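4. Surfaces, trays and what gathers between them

4.1 Clear surfaces

The Drurberg workroom gave us the kind of material we had been hoping for since the start of the Tretadik study. Our earlier chapters dealt with kitchens and home offices, where everything has been put away many times over and people have long since forgotten why the scissors live where they live. A workroom is different. Things come out for an hour or for a week, and their resting places are still being argued over, with objects more than with words. We find this wonderful to study, and we hope some of that comes across.

We began with the clear surfaces. In every room we visited there was at least one stretch that people treated as off limits for stray items, and in Drurberg the white sweep was the plainest case. Its tabletop rises in a smooth curve to the vertical, so there is no back corner for a pencil or a washer to hide in. Reiko Furukawa, in her field notes, calls such places "quiet surfaces," and we have kept her term throughout. A quiet surface can be tiny. It needs a visible border and a good light, and it needs people who share the room to notice when something has been left on it.

The object in Figure 3 stood on the quiet surface at the time of the figure. It is gray and marbled, with dark veins, tall and thin along one upright edge and swelling into a wider curve near the base. We were struck by how strongly a shape like this holds a place. A flat item, such as an envelope, invites another flat item on top. Nothing stacks comfortably on a thin vertical edge, and the curve lower down keeps neighbors at a distance. In our coding scheme it goes under "standing, excludes stacking," a small class that has turned out to be one of the most useful we have.
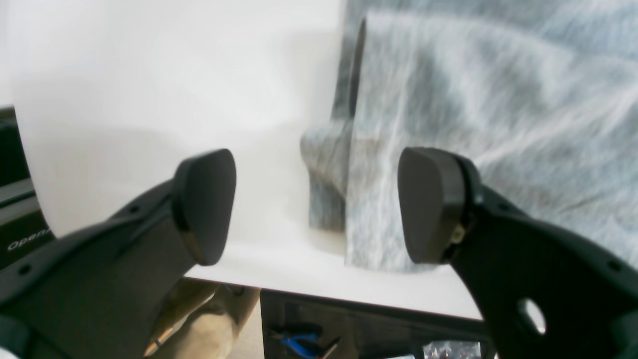

Word count, full article: 1667 (notes and references not included)

Figure 3. A quiet surface, with the gray marbled object resting on white. Its upright edge reaches far above the wider base. Light shading marks the bend where tabletop turns to backdrop.

Two points follow from the figure. First, the white surface ends in a straight front edge, and the tone changes to dark right away beneath it. We think borders of this sort do a great deal of work. When we asked room users to sketch their workspaces from memory, we received 143 usable sketches, and the borders of quiet surfaces were drawn with more care than the walls. Several people left out the door! Almost all of them got the table edge right.

Second, veined and patterned objects seem to be forgiven for standing out of place for longer than plain ones. We didn't expect this and we don't want to lean on it too heavily. Lyle Park went back through the 789 remarks coded in the Escobedo interviews and pulled every use of "nice," "pretty" and "don't move that." Marbled, grained and speckled surfaces came up far more often than their share of the objects would suggest. Plain gray and plain black things drew comments mainly when they were in the way.

4.2 Trays and the floor

If a quiet surface is kept free by common agreement, a tray is the reverse, a place where the agreement is that anything small may land. Trays were the richest sites in the whole study and we could happily have written the paper about them alone. A shallow tray takes screws, bits of metal and tiny components in one jumble, and the jumble is often left as it is, with good reason. Sorting costs time at the moment when the hands are busy. Searching costs time later, and only if the part is ever wanted.

Tools have their own habits in trays. The pair of red-handled pliers in the second part of our Drurberg material rests among the shiny small parts, its bright grip easy to pick out against all that silver. The Lerix guide to shared benches, which several rooms in the study had pinned up, tells readers to keep hand tools and loose parts apart. We saw that rule broken everywhere, and came to think the people breaking it had a point. A bright handle makes the tray itself easier to find. One participant described steering toward "the red" when she wanted a screw.

The black, nearly cube-like block beside the tray offers a neat contrast with the marbled object of Figure 3. It has a matte flat top and straight edges, so by our scheme it belongs to "standing, invites stacking." Blocks of this type become shelves almost by accident. In the Escobedo rooms we recorded mugs, tape and, one Sunday, a complete lunch on theirs.

Then there are the cables. Black cables loop and cross over the pale beige carpet behind the block in a dense tangle. Floors under tangles rank lowest of all the places in our data for being tidied, lower even than the backs of cupboards. People step around them and learn the route. We coded cable areas as "settled clutter," meaning clutter that shared users have stopped treating as a job to be done. Settled clutter is calm, in its way. Of the 200 disputes over space logged in the room diaries, very few were about cables, while small parts on a table edge could keep a disagreement going for days.

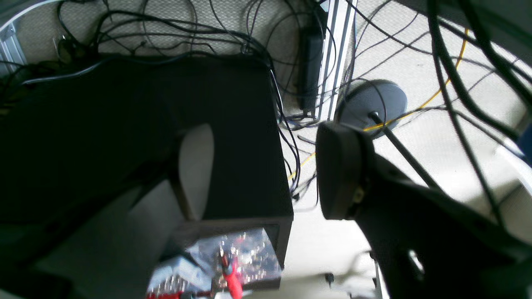
Does a tray of mixed parts count as untidy?

It depends on where its edge is. Participants called a mixed tray tidy as long as everything stayed inside it, and began to call it untidy once parts spread onto the surface beside it. The degree of mixing inside made little difference to their answers.

4.3 Reading the two together

We have set the quiet surface and the tray side by side on purpose. Both depend on an edge, and both fail at the edge first. In February we went back to the sketches with this in mind and recoded them for borders only, leaving out contents altogether. The borders alone were enough for both coders to tell clear surfaces from collecting ones in most sketches, which delighted us. The remaining cases were windowsills, and we take those up in Section 5.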